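FOR IMMEDIATE RELEASE

Jellow Opens the Long Room at the Tiwari Building to Grurodness Neighbors and Small Businesses

GRURODNESS, January 14, 2024 – Jellow, the family-run company that has looked after the Tiwari Building for a good many years now, is very happy to announce that the Long Room on the upper floor is ready for company again. The renovation took six months from the first ladder to the last coat of paint, and we would like to thank everyone in the building who put up with the hammering and the detours to the back stairs.

The room will be available by the half day, the full day or the week, to local businesses, classes, clubs and anyone else who needs more floor than they have at home. Seated events can have up to 68 guests. For standing events and working sessions we will gladly talk through the layout with you ahead of time, as a dance class and a product launch want very different things from the same four walls.

Longtime tenants will remember the upper floor as a row of small offices with a hallway down the middle. Those partitions are gone, along with the dropped ceiling tiles that went up long before our time. When the first tiles came down and we saw how much height had been hiding up there, we put aside our original plans and asked the contractor to leave the beams in view. It added a few weeks to the schedule – we had not planned on painting so much ceiling – but we are glad we did it.

Furniture comes with the booking. Tables and desk chairs can be moved wherever you like, and we ask only that they be lifted and not dragged, to be kind to the wood floor. Renters are welcome to bring their own equipment and to set up as early as 8 a.m. on the day of their booking. There is a freight elevator at the rear entrance, which is the easier way up with anything heavy, and a small kitchenette one floor down that is shared with the other tenants.

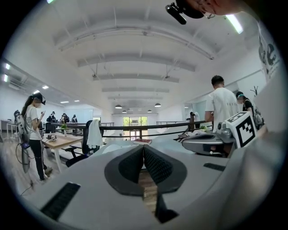
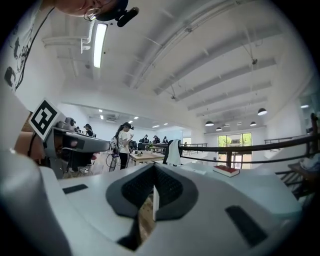
Lighting was the question we went back and forth on the longest, and we finally settled it with the help of Nornent, the Grurodness lighting shop that has advised us on the lobby and stairwells in the past. Their team wanted bright, even light for people who are working and something a little softer for people who have come to sit and talk. So there are fluorescent fixtures overhead and small recessed lights in the ceiling, and the dark dome pendants hanging at the far end in the first picture give that part of the room a character of its own. Nornent will also be on hand at our open house to answer questions from anyone fixing up an older space, whether it is a storefront or a spare bedroom.

The open house takes place in March, and the exact date will be posted in the lobby and on the Jellow website as soon as it is set. Coffee and pastries will be served, and children are most welcome. Groups based in Grurodness that reserve before then will pay an introductory rate of $300 for a full day, cleaning included.

To reserve the Long Room or arrange a visit, please stop by the Jellow office on the ground floor of the Tiwari Building, 808 Tiwari Street, on any weekday morning.

###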